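# Bench notes: handling cylinders with the two-handed setup

Tips gathered by the Cunlow workshop while running the Prosness grasp study. The study compares two ways of closing a robotic hand on a smooth round object: all fingers at once, or thumb side first with the rest following. We ran 700 grasps in total, split evenly between the two methods. Most of what follows was learned the slow way and should save you some bench time if you repeat the work.

## Before you start

- Wipe the objects with a dry cloth. Fingerprints on a glossy coating change the grip more than you would expect, and washing-up liquid leaves a film unless it is rinsed twice.
- Wipe the palms as well. Dust collects between the ridges and a soft toothbrush gets it out. Don't use solvent on rubber.
- Run each hand open and shut 20 times before the first recorded grasp. Cold joints close late, and the first few results of the morning will look worse than they should.
- Keep the table clear apart from the object in use. Cables go off the back edge, taped down.

## Gripping a bottle or can

Set the object down upright and bring the palm in from the side. Stop when the palm touches and let the fingers do the rest. If you keep pushing, the object slides away and you will record a miss that has nothing to do with the closing method.

Fingers that land on the cap or shoulder give a weaker hold than fingers that wrap the body. We logged these separately as "high" grasps. They made up most of the drops in the all-at-once runs and far fewer in the staggered runs. That was the clearest result of the study.

A tilted hold is fine and should be kept in the count. With a large cylinder the fingers often end up pressing on the top while the ridged palm takes the side, as with the blue one in the dark grey hand. Note the tilt on the sheet and carry on.
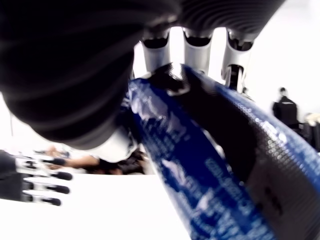

## Using the second hand

Park the second hand low and to one side, fingers open, until it is wanted. For handovers, bring it to the object and leave the holding hand where it is. Moving both at once made our timings useless and we threw out 2 full sets because of it.

Let the second hand close fully before the first one opens. The Kazmi script has a pause setting for this. We left it at 2 seconds; shorter pauses saved very little.

## Checking the grip

1. Lift the object just clear of the table.
2. Hold, and watch for creep along the palm.
3. Tilt the wrist slowly one way, then the other.
4. Put it down and mark the sheet: held, slipped or dropped.

Do the marking straight away. We tried filling in the sheets from the wrist footage in the evening, and slips were easy to miss on smooth surfaces.

## What we found

Staggered closing held better on wide cylinders and made no difference on narrow ones. It was slower on both. If your objects are all narrow, stick with all-at-once and save the time.

Surface finish mattered less than width, provided the object was clean. We haven't tested soft or squashy containers, and the Treser trays are next on the list, so don't read these results across to either.

## Putting away

Leave the hands half open overnight. Put a cloth over each one, and store the objects on their sides in the drawer so the coatings don't rub.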